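In defence of the second-best jumper

41 shares | 9 comments

There is a drawer in most houses where clothes go to be forgiven. Mine holds a cardigan with one elbow, trousers I last fastened under a different government, and a jumper that shrank in the wash and has been waiting ever since for me to do the same. I open the drawer every September, have a short and sincere conversation with its contents, and shut it again.

The modern view is that I should get rid of the lot. I have read the books. I have held each item and asked it how it made me feel, and the answer from the trousers was not fit to print. The clear-out has become a kind of moral examination, and people who would never dream of mentioning their salary will tell you over soup how many bags they took to the tip.
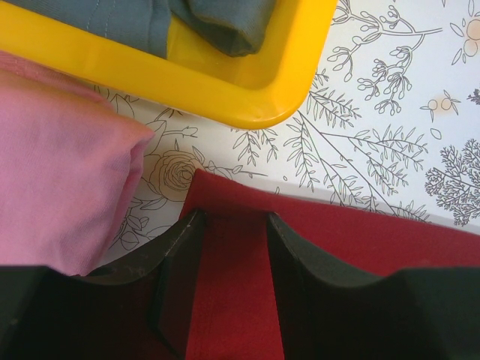
My quarrel is with what happens after the bags. We say a thing has "gone to charity" in the voice our grandparents used for "gone to a better place", and with much the same grasp of the details. The shop in Tendcombe high street now has a sign asking people to stop. It is a polite sign, laminated, and it has been ignored so thoroughly that on most mornings you can't read it for bin liners.

I have bought from that shop for years and I can report that the clothes are getting worse. This isn't the fault of the givers, who are as generous as ever. It is the fault of the clothes. A shirt made to last nine washes doesn't have much to offer its second owner. I once paid four pounds there for a Grusis blouse with the label still on, and it came apart at the shoulder while I was reaching for a tin of tomatoes. Somebody had been wise enough never to wear it.

Meanwhile the coat I bought with my first proper wages, from Jara, back when Jara made coats, is still hanging in the hall. It has had 2 new linings and more buttons than I care to think about. It was never fashionable. It has the shape and something of the temperament of a garden shed. But it keeps out the rain, and it has outlived three front doors.

I don't want to be the person who says things were better made in the old days. Plenty of rubbish was made in the old days; we don't see it now for the obvious reason. And I'm aware that a good coat is easy to recommend to people who can afford one. Thirty pounds on shoes that last is cheaper than ten on shoes that don't, but you do need to have the thirty pounds.

What I would like is for mending to be dull again. At present it is either a sign of hardship or a hobby with its own magazine. There is a workshop near me where you can learn to darn visibly, in mustard wool, with a glass of something, and I am sure it's lovely. My mother darned invisibly, in front of the news, and would have been baffled to be congratulated on it.

The same goes for washing, which we do far too much of, and for folding, which we have allowed to become a philosophy. Clothes don't need to stand upright in a drawer like index cards. They have been lying down for centuries without complaint. 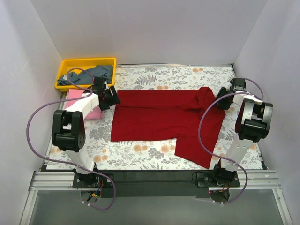
What I am keeping

The cardigan, for a start. An elbow is a small job and I have the wool, bought from Turkora in a shade that the website called "moss" and which is the colour of a pond in a bad year. The jumper can go to a smaller relative, if one can be found who doesn't mind bobbles.

The trousers will stay where they are. I know the arguments.

212 people liked this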